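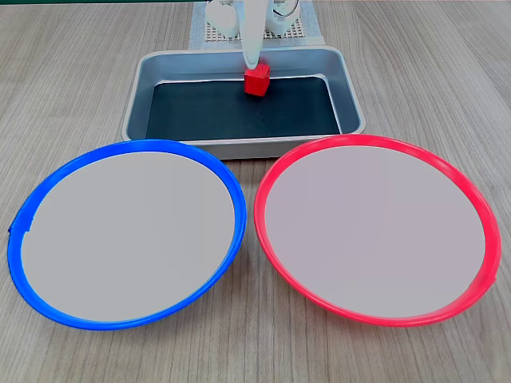
Picking a gripper for a small desktop arm is a bit like buying kitchen tongs. They all look fine on the packet, and then you get them home and find out which ones drop the sausages. I've had my arm going since August and I'm now on my third set of fingers and my second controller, so I thought I'd put my tips in one place before I forget which bit of paper they're on.

Start with one object and one job. I know it's tempting to go straight for socks and teaspoons and the cat's biscuits (I did, it was a shambles), but if you change the object every time you have no idea what you're comparing. Choose something small with flat sides and stick with it for the whole evening. Mine is: get hold of it, lift it, put it in the dish I said, go back to the start. Same speed, same order, every set of fingers gets the same number of goes.

Write down the misses! I keep a cheap notebook next to the keyboard and put a tick, a cross or a squiggle. A squiggle means it got there but I didn't like how it looked. My first proper comparison was 258 goes spread over a week of evenings, and by the Monday I'd already forgotten why I'd disliked the Dukton fingers. The notebook hadn't. They let go late and dragged things sideways on the way out.

Fingers first, then. The Borine pair are stiff and quick and very good on anything with square edges, but they punish you if you come in even slightly off. The Dukton pair are softer and more forgiving, with that late letting-go I mentioned. The Frade ones I've only had a fortnight, and so far I'd put them in the middle, though the screws that come with them are horrid and I've swapped mine for some out of the jam jar. If you're just starting out I'd go for soft ones. You'll be aiming badly for a while, and a bit of give covers up a lot.
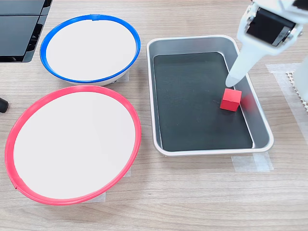
Fixing things down matters far more than which fingers you buy, and I wish I'd done it from the first night. A dish that creeps a few millimetres every time it gets nudged will make a good gripper look like a bad one. I use tape – a strip at the edge of each bowl and another along the bottom of the tray, pressed well down on the tabletop. Use the see-through sort that peels off without a fight, and try it on the underside of the table first if you're fond of the finish. Check the strips before you start each evening, and rub down any corner that's lifting before the arm finds it for you.

The same goes for the arm itself. If the base can rock, all your numbers are rubbish. Give it a push with one finger at the shoulder, and if you can feel it shift, stop and sort that out before you do anything else.

Colours are worth a thought too, particularly if a camera is doing the looking. Pick rims or edges you can tell apart from across the room, and put something dark in the bottom of a shiny tray. Bare metal throws the light about dreadfully and I lost an entire evening to a reflection. Draw the curtains if the sun comes in low, and leave the same lamp on every time. 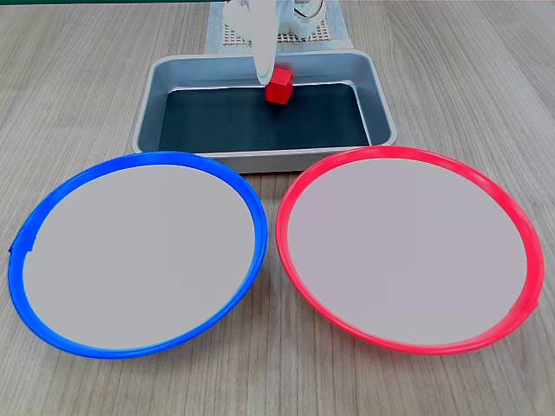

A reader emailed to ask whether it was worth paying extra for a second camera, when the first one gets the arm in its way at exactly the moment you want to see the fingers close. I'd say yes, if you can run to it, but a cheap one will do. Put one looking down the length of the table and the other off to the side, and mark where the stands go with a pencil dot. When I moved mine to dust (once!) it took me an hour to get the view back. If you've only got the one, set it lower than you think and to one side of the wrist.

Now, controllers. I began on the little Nutville board, which is lovely to set up and gets sulky after a long run, and I've since moved to the Dukton one, which is the other way about. The Nutville managed 508 moves before it lost its place and had to be sent back to the start. I gave the Dukton the same routine and it got to 3,000 without a wobble, so that's the one that stayed. It does cost more, and the manual is dire.

Some small things, in no order:

Keep your wires in loose loops with a bit of slack at every joint. Tight ones tug, and you'll blame the motor.

Let the arm do seven practice goes before you start writing anything down. Mine always behaves oddly for the first few.

Slow down the last bit of the reach and leave the rest fast. I got a bigger improvement from this than from any of the fingers.

Wipe the fingertips with a barely damp cloth between sets. Crumbs, mostly, in my house.

Don't swap the fingers and the controller on the same evening, however keen you are. 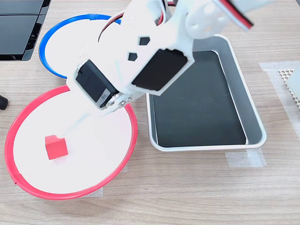

Doesn't all this take the fun out of it, one comment asked under my last page, and wouldn't you learn just as much by letting it grab whatever's lying about? Well, a bit, yes! I do have a free-for-all at the end of most evenings, and that's how I found out the Borine fingers can't cope with a sponge. But I do the boring goes first while I'm awake, and the sponge afterwards with a cup of tea. I'm trying pegs next, once I've found the ones with the decent springs.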